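Lestell Produce and Tableware Set: README

Version 3, last edited August 28, 2023
Maintained by Anathi Kruger

Summary

Lestell is a set of 1607 close-up photographs of vegetables on household plates, shallow bowls and serving dishes. It was put together for work on telling produce apart from the dish beneath it, with particular attention to cases where the two are close in colour. Labels are given for the item, the dish and the surface under the dish.

Contents

photos/ — all photographs, one folder per dish
labels.csv — one row per photograph
dishes.csv — one row per dish, with material, colour, outline and rim
notes.txt — corrections received after version 2

The set covers 19 dishes. Of the photographs, 1330 show a single item and the rest show two or more. Dishes are identified by a short name such as Mallberg or Pesonen. These names are ours and say nothing about who made the dish.

Label fields

item: common name of the vegetable, or "unsure"
item_colour: main colour as it appears under the room light
item_surface: smooth, ridged, lumpy, leafy or mixed
dish: short name, matching dishes.csv
see_through: yes or no
surface: tiled, wood, cloth or plain
glare: none, slight or strong

Items that could be either a cucumber or a young gourd are marked "unsure" in the item field, with both names in the comment column. Two labellers looked at each photograph. Where they disagreed, the broader term was kept.

Glass dishes

Clear and coloured glass gave the most trouble. Ridges moulded into the glass bend whatever lies underneath, so the joins between tiles may look broken or shifted. The surface field records the real surface, however distorted it looks. A metallic band on the rim is entered under rim and is never counted as glare.
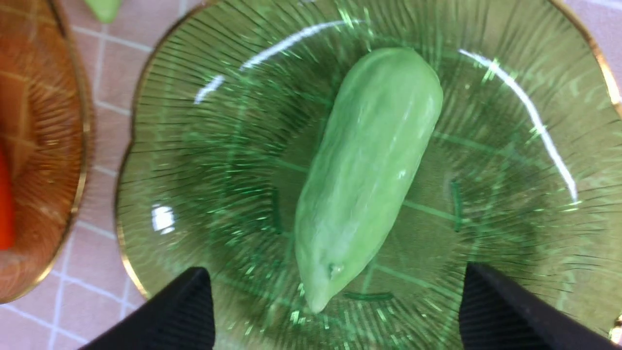 Should a pale green vegetable on a green dish be given the same colour label as the dish?

Each gets its own label. Use item_colour for the vegetable and the colour column in dishes.csv for the dish, and add a shade (pale, mid, dark) to both when the base colour matches.

For glare, "strong" means a white streak or patch that hides part of the dish pattern. Highlights on the vegetable alone are "slight". Glare was left as it was and no retouching was done.

Known problems

Stem scars and blossom ends were mixed up in version 1. Both are now entered as "end mark".
More than 200 rows have an empty comment column. This is valid and should be read as no comment.
The Grirkico dish appears twice in dishes.csv with different rim entries. The second row is correct — the first will be removed in September.
Scalloped and fluted outlines share one code, scal.

Corrections

Send the file name, the field and the proposed value to Anathi Kruger. Changes to a dish entry need a second photograph of the same dish.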